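Brollow 2, six weeks in: a review from someone who trains grippers on a desktop PC

I've been putting off writing up Brollow because I kept finding new things to try with it, and a review that starts with "I'm still playing with this" isn't much use to anyone. I'm still playing with this. But July is nearly over and a couple of people on the list have asked, so off we go.

For those who missed the earlier posts, Brollow is a training kit for learned grasping. You get a simulator, a set of stock scenes, and a method for changing the look of those scenes while a policy trains. That last bit is why I bought it. Plenty of tools will shuffle colours and textures at random. Brollow watches which surfaces the policy is doing badly on and serves up more of those, so the training diet shifts as it goes. The authors call it surface scheduling, and the paper that comes with the kit is short and readable (bless them).

Setup took me an evening. The installer wanted a newer graphics driver than I had, and the error message for that is a single line of hex, so check your driver first. After that it just ran. My machine is nothing special and it coped fine with the small scenes, though I wouldn't try more than a few copies in parallel on the same sort of gear.

I gave it the job I care about, which is picking up small flat things from cloth. My old policies were great on a plain grey table and fell to bits the moment there was a weave or a rib under the object. You'd see the arm dither, drop a bit, come back up, dither again. I trained one policy with ordinary random textures and one with the scheduler, same network, same number of steps, then tested both on 200 layouts neither had met. The random one managed 56 successful picks. The scheduled one got more than double that, and I ran the whole lot again with a fresh seed because I didn't believe it. Same story!

The gap was widest on knits. Coarse ribs seen at a low angle are horrible for a wrist camera: fine and mushy at the far side, big and ropy up close, and the policy has to understand that it's all one flat surface. Brollow's knit set is really well done for a cheap renderer. The gripper model is as plain as they come, a dark slab with two grey wedges for fingers, and all the effort has gone into what's underneath it.
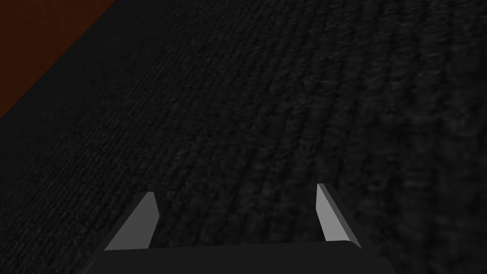

Dexter Calloway ran the same comparison on his own setup and came back less impressed than me. His gain on knits was real but smaller, and he reckons my baseline was undercooked, that a random-texture policy left to train longer would close a good part of the gap. He also pointed out that the scheduler spends so long on the hard surfaces that his policy got slightly worse on bare timber, which it had been handling perfectly well before.

Fair on both counts, so I went back and checked. I let the baseline run to twice the steps and it did improve, though it never caught up. The timber thing I can confirm. There's a setting called floor share that keeps a slice of easy surfaces in the mix, and the default is too low for my taste. I bumped it up and the dip mostly went away. I'd love to see that default changed in the next release.

What else? The replay viewer is a joy. You can scrub back through a failed attempt from the wrist view and watch the policy's estimate of the surface height wobble about, and I've learned more about my own mistakes from that than from any number of loss curves. It exports to Fimine without fuss, if that's what you use for logging. The Mangubat importer is rougher. It brought in my arm with the joint limits missing, and I had to type them in by hand from the spec sheet.

The library ships with 602 surfaces, which sounds like heaps, but a lot of them are near twins. Knits and woven cloth are well covered. Anything shiny is thin on the ground, and there's nothing see-through at all, so if your work is glass or wet plastic you'll be making your own. Making your own is easy enough, mind you. I did one from a scan of an old jumper and had it in the scheduler before my tea went cold.

I should say something about real hardware, as it's the first thing people ask me. I've only had a short go. The scheduled policy went across to my little arm with no extra tuning and picked up washers from a ribbed bath mat, which the old one never once managed. It's still clumsy at the edge of the cloth, where the surface drops away to whatever is below, and I suspect that's my scenes more than the method. I haven't got enough runs to put a number on it yet.

Compared with Prolosura, which I reviewed last year, Brollow does far less. There's no multi-arm support and no soft objects, so your cloth is a textured surface and won't bunch or slide. If you need folding or draping, stay where you are. For rigid things on awkward backgrounds I've already switched over.

The docs are good up to the chapter on custom rewards, then they stop being good. Two of the code samples there call a function that was renamed, and I've sent in a fix.

I'm running the edge-of-cloth scenes overnight this week with floor share at the higher setting. My config is in the downloads folder if anyone wants to try it on their own arm, and I'd be especially keen to hear from people with a wider gripper than mine.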